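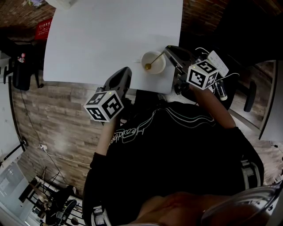 Irholm sets house rules for hand-held gripper recording

3 min read

Irholm, which records household tasks for companies that train robots, has put out a set of written rules for people who work with hand-held grippers. The rules take effect in November at all of its sites. They cover how long a person may work at a table, how equipment is checked, what happens to faces in the footage, and when a recording has to be thrown out.

The company released the text in October 2026 after a trial at its Zamora site. During the trial, 3,838 recordings were made under a draft version. Almost 40 of the draft's clauses were reworded or dropped before the final version was signed off.

"The draft was too long and people skipped pages," said Boyang Dai, who runs operations at Irholm. "We cut it down to what a person needs at the table."

Under the new rules, an operator may record for no more than 50 minutes before taking a break away from the table. The break can't be used for labeling or other screen work. Operators may ask for an earlier break without giving a reason, and site leads may not count early breaks in performance reviews.

The marker cubes on the grippers must be looked over before each session. A cube that is loose, scratched or dirty has to be fixed or replaced before recording starts. The same goes for marker cards set up in the room. If a card gets bumped during a session, the operator stops, puts it back, and starts a new recording. Files from before and after the move may not be joined.

Table setups are covered too. Small items used in a task, such as bowls and spoons, must be put back at a new starting position between takes, and the position has to vary. Irholm said too many early recordings in the trial began with objects in nearly the same place, which made them less useful to customers.

Cables get a section of their own. Any cable crossing a walking path must be taped down or covered by the end of November, and each site has to name one person per shift to check the floor.
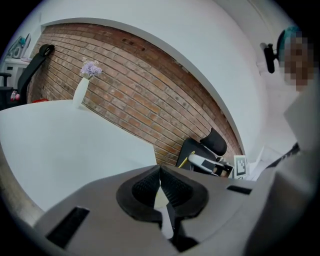

Faces and consent

Faces must be blurred or pixelated before any footage leaves the site. The rule applies to everyone who appears, including coworkers in the background and visitors. A person reviews a sample from each batch after the software has run, and a batch with a missed face goes back in full.

Operators sign a consent form that names the kinds of customers who may receive the footage. They can withdraw consent for future use at any time. Recordings that have already been delivered are harder to pull back, and the form now says so in plain terms on its first page.

Everett Nguyen-Tran, who advises the customer Giltex on data quality, said the company had asked for clearer records on consent for some time. "We get footage from several suppliers and the paperwork doesn't match," he said. "I'd like to see the others use the same form, or one close to it."

Giltex will accept recordings made under the new rules without a second privacy review. Prolitz, another customer, has said it will keep doing its own review for now.

What the rules leave out

The final text has 32 clauses. It doesn't set pay, and it doesn't limit how many sessions a person can do in a week. Dai said weekly limits were discussed during the trial but that the sites couldn't agree on a number. The question will be taken up again once the sites have worked under the rules for a few months.

The rules apply to contractors as well as staff. Printed copies will be kept at each recording table, and new operators will go through them with a site lead before their first session.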